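# Chapter 2: Friction, the Force You Walk On

Try crossing an icy sidewalk in October and you'll learn to love friction fast! It holds your shoes to the ground, keeps nails in walls, and lets you strike a match. 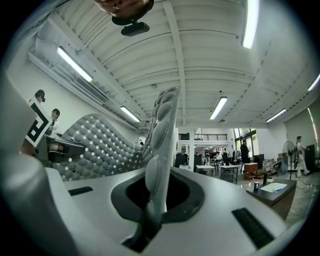

Friction depends on the two surfaces that meet, and texture is a big part of the story. Run a thumb over a broad face covered in round bumps, then over a smooth curved shell, and compare. In Lab 2 you'll drag a 300-gram block down the Wragg ramp and measure the pull yourself.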